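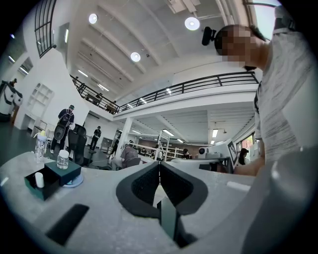
2 min read

The gripper fault: fixed, we are told

If you have been in the Codcombe hall since January you will know that the hand-held grippers have a habit of losing track of how wide their fingers are open. You close them on a small jar, the pads meet the glass, and the log says the hand is still gaping. Nothing on the tool tells you. You find out when somebody opens the file.

We have now had the fault note from Arkisa, who supply the grippers, and it runs to 5 pages. The short version is that a position sensor drifts as the tool warms up, and that a software update corrects it. Levodthorpe have been running the update for a while and are said to be happy.

I would like to be happy as well, but I have read the note twice and have some questions.

The first is about the numbers. Out of 1,214 recordings checked at our end, 43 had a finger reading that could not be right. Arkisa's test of the update used 300 recordings, all made on one tool, with one operator, at a bench. Ours get passed from hand to hand all day and put down on tables with a bump. A test that leaves out the bumps doesn't tell me much about Codcombe.

The second is the drift itself. Visitación Goicoechea went back through the bad recordings and found several made first thing in the morning, when the tools had been switched on for a few minutes at most. If heat is the cause, those need explaining. She put this to the supplier and was told it would be "looked at in the next round". No date was given for the next round.

Then there is pinching. The gap between the pads is narrow, and a tool that reads open when it is shut is a poor thing to trust near one. We have had one sore thumb so far. The note files this under "user handling", which seems a bit rich.

Montes, who look after the data, have agreed to keep the bad recordings apart and not to patch them up with guessed values. Good. I had heard patching suggested.

Until further word, please do the open-and-close check before each session and again after lunch, and write down the tool number if the reading sticks. Updated tools are included. Anything odd goes to Visitación by Thursday, with the time it happened.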